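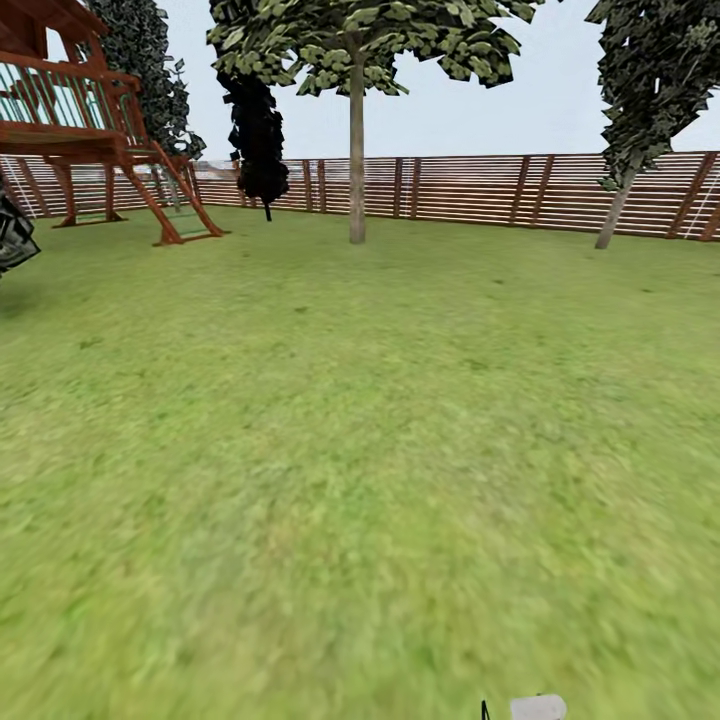

How many demonstrations do you need before a yard policy is worth training?

We got a usable first result from 200, and stopped seeing much gain well before we reached 1222.

Those were all collected with the Nadatel simulation kit, which Rongrong Luo and I have been using since December to gather driving and pick-up examples for an outdoor robot. We bought the base licence plus the backyard pack.

The backyard itself is good enough. It has a lawn, a slatted fence, trees and a wooden play structure with a ladder. Grass near the fence looks sharp, but close to the gripper it goes soft and smeared, and that matters if your model relies on the wrist view. We ended up adding our own ground texture.

Recording is simple. You drive with a gamepad, press one button to start an episode and another to save it. Throwing out a bad run takes two clicks. Labels are typed once per batch, so if you change the task partway through you have to go back and fix them by hand. Rongrong lost an afternoon to this.

Resets are slow. Each takes 20 seconds on our machine, and the progress bar doesn't move. Export to the Han format worked the first time. Export to Asance failed on 3 batches until support sent a patch.

The manual covers installation well and camera settings hardly at all.

I'd buy it again for the recorder. I would hold off on the backyard pack until the close-up ground is fixed.

Lingyun Zhong, 5/2/23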